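Pugh 
Timeline and labeling software for hand-held gripper recordings

Overview | Features | Requirements | Release notes

Pugh turns a pile of raw recordings into training episodes you can trust. Load a session and you get the video, both gripper tracks and both jaw widths on one timeline, all scrubbing together. It's fast, too! Drag the cursor and everything follows, even on long two-handed sessions.

We wrote it at Nilport for our own use, after too many evenings spent lining up clocks in a spreadsheet, and it has grown into the tool we open first every morning.

What it does

Clock alignment. Left and right grippers rarely start on the same tick. Pugh matches their motion against the video and shows you the leftover offset, so you can accept it or nudge it by hand.

Grasp segmentation. Jaw width, speed and image cues are read together to mark approach, close, carry and release. Drag any boundary you disagree with and the neighboring segments adjust.

Clear-object review. Glass is hard on depth and hard on trackers, and we love this part of the program. Pugh flags stretches where the object mask flickers or drifts off, and puts them in a queue you can work through with the keyboard. 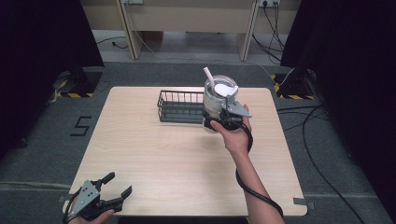 Masks can be redrawn on one key picture and carried forward until the tracker loses confidence again. Most people in our Hulville office now do this with one hand on the arrow keys and the other around a coffee.

Idle-hand handling. In two-handed sessions, one gripper often waits while the other works. You can keep the waiting arm in the episode, hold its pose or drop it, per task.

Export. Writes straight to Dollatex project folders, or to plain files with a readable index. A batch of 200 episodes can be queued and left overnight.

Requirements

Linux, 64-bit
56 GB free disk space for the cache
A graphics card is recommended for mask tracking

Release notes, build 547

Faster loading of two-gripper sessions
Undo now reaches back 70 steps
Fixed: jaw width plot went blank after zooming
Coming in March: shared review queues

Last updated 26 February 2024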